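Tekley Lane Assist Kit: three months on an older hatchback

The Tekley kit adds lane keeping and adaptive cruise to cars that left the factory without either. It has a windshield camera, a bumper radar and a control box that goes behind the glovebox. I paid $1,294 for it, plus $427 for fitting at Visser, a shop near my office.

On the highway it does the job. It holds the middle of the lane on long curves and keeps a steady gap to the car in front. Braking is smooth down to about town speed, then it gets late and a bit sharp. In heavy rain it switched off twice, both times with a clear chime. 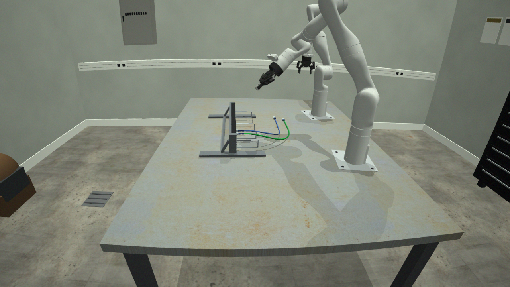
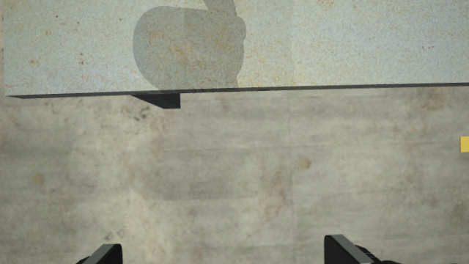 Pale, speckled surfaces with rust-colored flecks.

The software is the weak part. Updates come through the Zisteo app, and the one in May took three tries to install. It also reset my following distance to the shortest setting, so check that before you drive off. The menus are easy enough once you find them.

I also tried the rival Trirkov system in a friend's sedan. It reads faded lane paint better, but it nags more – hands off the wheel for a moment and it beeps.

Neither one drives the car for you. If you do a lot of highway miles and plan to keep your car, the Tekley is worth the money. For short trips in town I would skip it.

Anjani Ginting

Rating: 3 out of 5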